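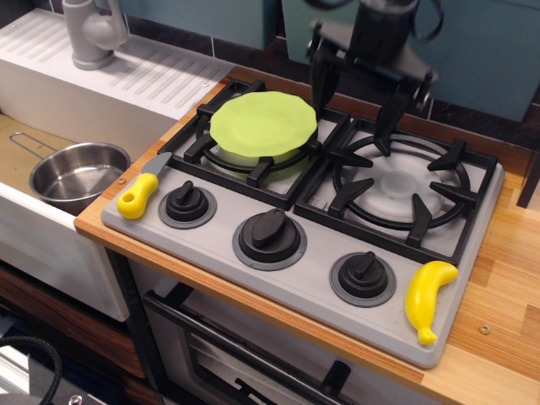 By Janaína Tavares
Posted February 26, 2020 in Kitchen
27 comments

I put off cleaning my stove grates all through December, what with the baking and the houseguests and the gravy (so much gravy), and by the time I finally lifted one up it came with a sort of crust attached. So I spent a whole afternoon trying every trick I'd ever been told, and these are the ones I'm keeping.

Start with the grates, they take the longest. Let everything cool completely, then lift them off and put them in the sink with the hottest tap water you can stand and a good squirt of dish soap. Mine go in for half an hour while I do something else. If yours are bare cast iron, skip the soak! They'll rust on you. Wash those quickly, dry them right away and rub in a tiny bit of cooking oil.

For the baked-on stuff I make a paste of baking soda and water, thick like frosting, and smear it on with an old toothbrush. Twenty minutes, then scrub. My neighbor Mebrat Wubshet swears by leaving hers overnight in a closed trash bag with a splash of ammonia, and her grates do look wonderful, but I can't take the smell. If you try it, do it outside, wear gloves and please don't let it anywhere near bleach.

Knobs next. Most of them pull straight off, and you would not believe what lives behind them. Check that they're all turned to off first, and line them up on a towel in order so you're not guessing later (I guessed once, and spent a week with the low setting pointing at the ceiling). Warm soapy water is plenty. No steel wool, it takes the little markings off. Dry the insides with a cotton swab before you push them back on.

Burner caps get the same wash as the knobs. If the little holes around the burner head are clogged, poke them clear with a straightened paper clip. Don't use a toothpick, the tip snaps off in there and then you have two problems. Everything has to be bone dry before you light it again or you'll get that click-click-click and no flame.

For the stovetop itself, a damp microfiber cloth and a little white vinegar does it, as long as yours isn't natural stone around the edges. I wipe mine every night now while the kettle boils.

Next time: the oven door, and how I got the drip out from between the glass.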